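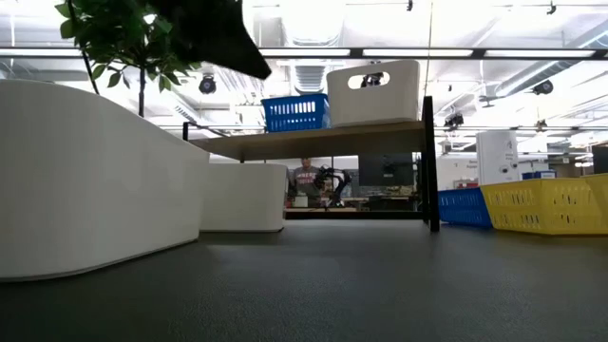
One reader at Miltonness wrote in to say that baskets are where things go to be forgotten, and that she had thrown all of hers out in July and felt ten years younger. Fair enough. She also asked, two lines later, where she was supposed to keep the masking tape, so I think the matter is still open.

I'm on the side of the basket, within limits. A basket doesn't organize anything. It gives a mess some walls, and on a workroom table that is most of what you want. These are the rules I've settled on after several years of doing it badly.

Get a shelf up off the table first. A low one, a wooden board on metal legs, will give you a second storey for very little money and you can still see under it to the far side of the room. Put it toward the back so your elbows have somewhere to be. If it wobbles, fold a bit of cardboard under the short leg and promise yourself you'll fix it properly. Mine has been on cardboard since we moved to Krajewska Lane.

Slotted plastic for anything you need to recognize at a glance. Solid-sided bins for anything you'd prefer not to look at. I keep offcuts, dead pens and the instructions for a sander I no longer own in a solid bin, and my mood has improved.

Handles matter more than the catalogues let on. A cutout near the rim lets you drag a bin forward off a shelf with two fingers, whereas the lidded kind with the clever clips needs both hands and a bit of swearing. Check the cutout for rough edges before you buy. A nail file takes them off.

Choose colours by job and then stick to it. Blue for tools in use, yellow for things waiting on glue or a decision, white for supplies. I once bought a green one on sale and it threw the whole house off for a week.

Never stack open baskets that have anything in them. The top one will sit nicely until you need the bottom one. Side by side takes more table, so own fewer baskets.

Keep the heavy stuff low. Screws, clamps and jars of hardware belong on the tabletop, and the shelf gets the light, bulky things like sandpaper, rags and that roll of felt you're saving.

If you have a plant by the table, water it before you start work and wipe up afterward. Dust the leaves while you're at it, with a damp cloth and no leaf shine. Sawdust and leaf shine make a sort of varnish.

Cleaning: plastic baskets go in the bathtub with warm water and dish soap, and an old toothbrush does the slots. It's a dull job. Do it twice a year, or do it once and feel guilty. White plastic yellows near a sunny window and no amount of baking soda has ever brought mine back, whatever the forums say.

Labels are optional. I used them for 23 days and then everything was in the wrong basket with a label on it - a worse condition than before, as I was now being lied to.

Next time: drawer dividers, and why the ones I cut from a Mamano shoebox have outlasted the bought set.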